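Robot Software Workshop
Unit 6: From pixels to a grasp on shiny parts
Course notes, July intake

Bring these to the bench session. They pick up from the end of Unit 5, where we had the camera talking to the arm and a calibration everyone was more or less happy with. If you weren't happy with yours, redo it before you start. Every odd result in this unit looks exactly like a bad calibration, and you don't want to be wondering.

What we're building

One loop, start to finish. The arm hovers over a dark mat with some machined parts on it, the wrist camera looks down, the software decides which gear to go for and how to hold it, and the planner gets the fingers there without knocking into the neighbours. You write three of the pieces: the detector clean-up, the grasp scorer and the last stage of the approach. The rest comes in the Tiltico package, which you already have installed from Unit 2.

I love this unit. It's the first time the separate bits you've written have to live with each other's mistakes, and you learn more in one afternoon of that than in weeks of tidy exercises.

6.1 Why metal is hard

Matte plastic blocks are kind to you. The colour of a block is pretty much the same from every side, so an edge in the image is nearly always an edge in the world. Polished metal behaves more like a mirror with dents in it. What the camera records depends on where the lights are, where the camera is, and what else is nearby to be reflected.

Three things follow, and all of them will bite you at some point:

Blown-out faces. A flat face tilted the right way sends the light straight back up the lens and every pixel on it saturates. No texture, no gradient, nothing for a feature matcher to hold on to. The outline may still be excellent, though! Against a dark mat a saturated face gives you one of the cleanest contours you'll ever see.

Edges that aren't edges. Reflections of one part in another make streaks and patches with quite strong gradients. Your edge detector can't tell them from geometry. Move the camera a few millimetres and a reflection slides across the surface while a real edge stays put in world coordinates. That's your test, and we use it in 6.3.

Moving highlights. Anything you tune on one view is tuned to that view's highlights. Collect views at several heights and wrist angles before you touch a threshold.

6.2 Exposure first, clever code second

The default in Tiltico is auto exposure over the whole image. On a dark mat this is a poor choice. The meter sees a great deal of near-black, brightens everything to compensate, and the metal goes white.

Try this at the bench. Lock the exposure, then step it down until the brightest part of the gear you care about sits below saturation. Save the setting. Now take a second view at the default. You keep both: the short one for surface detail, the long one for outlines and for telling mat from shadow.

In the config file the lines you want are

exposure_mode: locked
exposure_pair: [short, long]
meter_region: target

meter_region needs a target to exist already, so on the very first look it falls back to the whole image. Run the detector twice on startup and throw away the first result. It's a bit ugly and it works.

6.3 Cleaning up detections

The detector hands you a list of candidates. Each one has a contour, a centre, a confidence score and a depth estimate. Parts that overlap are where the trouble is. Two gears lying across a larger ring can come back as one big blob, or as the ring plus a strange bite-shaped thing, or as four pieces.

Your clean-up function does the following, in this order:

Drop anything whose contour touches the image border, unless it's the only candidate left. You can't grasp what you can't see all of, and the arm can always move and look again.

For each remaining candidate, fit a circle to the tips of the teeth and another to the bore. If the centres disagree by more than 6 pixels, mark the candidate as tilted or merged and lower its score. Don't delete it.

Compare against the second view. Project each contour through the known camera motion and check that it lands where it should. Reflections fail this check nicely.

Sort by what's on top. A candidate resting over another gets picked first, even if its score is a little lower.

Please write that last step as its own function with its own test. In Poirier (the simulator) you can pile parts up however you like and know the true order, so there's no excuse for guessing.

A word on fixed parts of the view. The wrist camera always sees some of the gripper, and a bright piece of hardware at the side of the view will happily produce candidates all day long. Mask the fingers from the known joint state. Don't paint the mask by hand, because it'll be wrong as soon as the opening changes.

6.4 Scoring a grasp

We use a two-finger parallel gripper, so a grasp is a centre point, an angle, an opening width and a depth. For a round part you'd think the angle wouldn't matter. It matters a lot! Teeth change how the fingertips seat, and the neighbours decide where the fingers can go at all.

The scorer adds up four terms:

clearance: how much free space each finger has on its way down
centring: distance from the grasp centre to the fitted part centre
contact: how flat the finger meets the part, given the tooth positions
reach: how far the wrist has to turn from where it is

Sample 150 grasps per candidate to begin with. That's plenty for a single gear and gives you a nice readable plot. Start with equal weights, look at what gets chosen, and only then change one weight. One! People always turn all four at once and then can't say which of them helped.

A gear standing so that its face points at the camera and one lying on its side want different treatment. For the first, you close across the tooth circle. For the second, you can close across the two end faces, which are flat and lovely to hold. The scorer doesn't know about this unless you pass it the pose label, so pass it the pose label.

6.5 The last bit of the approach

Everything up to 30 millimetres above the part is ordinary planning. Mavau takes the chosen grasp, plans to the hover point and hands over to your controller. From there on down you're servoing on the image: look, compare, correct, move a little, look again.

The error you feed back is the offset between the midpoint of the fingertips and the centre of the part, both in image coordinates. Keep the gain low. A gain that looks sluggish in Poirier is usually about right on the real arm, where there's delay between the image and the motion.
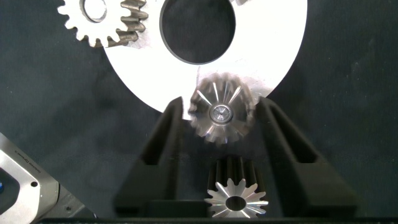
Close in, trust the bore or hub more than the teeth. Tooth outlines smear easily when something moves or sits outside the focus range, and a contour fit on a smeared outline will wander from one image to the next. A round hub with a crisp rim gives a steadier centre. In the code this is just a blend between the two estimates, weighted by local sharpness:

w = sharp_hub / (sharp_hub + sharp_teeth)
centre = w * centre_hub + (1 - w) * centre_teeth

Watch out for division by zero when both patches are saturated. Return the last good centre in that case and raise the stale flag. If the flag stays up for more than 100 milliseconds, stop descending.

The fingertips and the mat are usually at different distances from the lens, so the pixel-to-millimetre scale is different for each. If your arm always ends up a touch to one side and the error grows as you come down, this is almost certainly what you've got. Use the depth of the part, take the fingertip position from the kinematics, and bring both to the same plane before you subtract.

6.6 Logging

Turn on Enolix before every run, including the ones that are "just a quick try". It records the images, joint states, candidate lists and grasp scores against one clock, and you can scrub through the lot afterwards. I can't tell you how satisfying it is to stop a replay at the moment before contact and read off exactly what your scorer was thinking.

Tag each run with the exposure setting and the weights. The default tag is the time of day, and by the end of the session that tells you nothing.

6.7 Bench exercises

a. Take a short and a long exposure of the same layout. Run the detector on each and save the candidate lists. Where do they differ, and which differences come from saturation?

b. Move the camera sideways by a small amount and repeat. Mark every edge that moved in world coordinates.

c. Write the on-top sort and its test. Try it on at least one layout with a gear resting over a larger flat part.

d. Run the scorer with equal weights, then with clearance doubled. Plot both sets of grasps over the same image.

e. Servo down to a gear with w fixed at 0, then fixed at 1, then blended. Plot the centre estimate against height for all three. Keep the gripper open for this one, no grasping.

f. If you have time: feed the controller a deliberately wrong depth and see how far off it can be before the descent goes bad.

Hand in the plots from d and e with a short paragraph on each. The code goes in your group folder, in a branch named after the unit. Tests should run from the top of the folder with a single command.

Reading before Unit 7

Have another look at the force section of your Unit 3 notes. Next time we close the fingers, and the camera stops being much help once they've covered up the part.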